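3 July 2024
Prirkthorpe workshop, back bench

Spent most of today on the whiteboard question, so this is going to be a long one for something so small. Matvii D. asked me last week to stop complaining about the little boards and write down what works, and fair enough, I do complain a lot. So this is me writing it down!

Background for anyone who joined after May: we got a batch of small boards for the Soslow classrooms, the kind a kid can hold on their lap or lay flat on a desk. White, glossy, thin black border, rounded corners. They look great coming out of the packaging. Then Vasiliki took a few of them to Undbridge for a trial and they came home gray. Ghosting all over, especially toward the corners, and you could still read somebody's long division if you tilted the thing toward the window. She was not pleased and neither was I (I picked them).

My first guess was the marker ink. Lev's guess was the erasers. Taras thought people just leave the writing on too long and then scrub at it dry, and I have to say I laughed at him a bit, and I may have to buy him a coffee now.

What I did this morning:

Took one of the clean spare boards and laid it flat on the beige table. Flat matters for us since that's how they get used at Soslow, and a hanging board behaves differently anyway (you lean on a flat one much more than you think). Drew a row of short squiggles with the ordinary black marker. Nothing fancy, just little wavy hooks, the kind of thing you do when you're testing whether a pen is dead. Waited, wiped, looked, wrote it down.

Fresh ink, one wipe: gone. Fresh ink, light pressure: gone, but with a bit of a smear that needed a second pass. Ink left over lunch: this is where it gets ugly. The line goes but a shadow stays, and if you go back and forth over the shadow you spread it into a gray patch the width of the eraser. Which is just what the Undbridge boards look like. So that's one for Taras.

Then I swapped erasers. The old felt blocks from the Boiko box are done for, I'm sorry, I know they've been here longer than I have. They're so loaded with ink that they put down more than they pick up. I wiped a clean patch of board with one and made it dirty. Matvii L. says you can wash them. I tried it on one in the sink and got black water for ages and a sad lump of felt at the end of it, still not dry as I write this. I wouldn't bother.

The yellow ones are much nicer. Bright yellow handle, fat at both ends like a dog bone, black pad underneath. I was rude about the shape when they arrived (why does an eraser need to be a bone?) but it makes sense once you're holding it, you get a proper grip in the middle and you can push straight down. I've been telling everybody to swing it in big arcs like a teacher does and that's wrong for a board this size. Keep the pad flat, press it down just beside the mark, then pull through in one direction and lift. Going back and forth is what makes the patch.
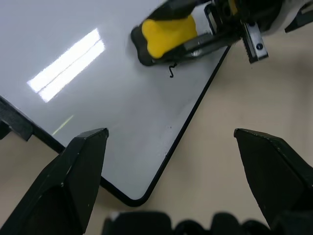 Another thing that caught me out is the lights. With the glossy surface lying flat under the ceiling fixtures you get a big white glare across part of it, and I swear I signed off on a board this morning that still had half a squiggle hiding in the shine. Turn the board, or move your head, and check it again. I now give it a quarter turn before I write "clean" in the log. Sounds fussy, saves redoing it. Lev suggested we work by the window with the ceiling lights off and we might, but then the afternoon sun comes in right on that end of the table and we're no better off.

Also: check for specks. Little dark dots that don't come off with the eraser. Some are dried ink and come off with a fingernail, and a few look like they're under the gloss, in which case leave them alone, please. Matvii L. went at one with the scouring side of a sponge and now we have a dull spot the size of a thumb that grabs ink like mad. That board is on the shelf with tape on it. Don't send it out.

Spray. We have 200 ml bottles of the cleaner and I'd like those to last. One squirt on a cloth, never straight on the board, it runs to the black border and sits there. For the old shadows the cloth does the job in a pass or two, and then a dry wipe after it or the next marker line beads up and looks broken. The trick of drawing over the old line with fresh ink and wiping both off together does work, by the way! Vasiliki showed me. Costs nothing but a bit of marker.

To do:
Ask Boiko what the yellow erasers cost if we take 200, and whether the black pads come separately.
Leave 5 squiggles on the spare board overnight, no touching, and wipe them first thing. Taras to be present so he can gloat.
New card for the Soslow packs, short, one side. Wipe it while it's fresh, pull one way, lift.
Find out who has the good black marker. It was on my bench at lunch.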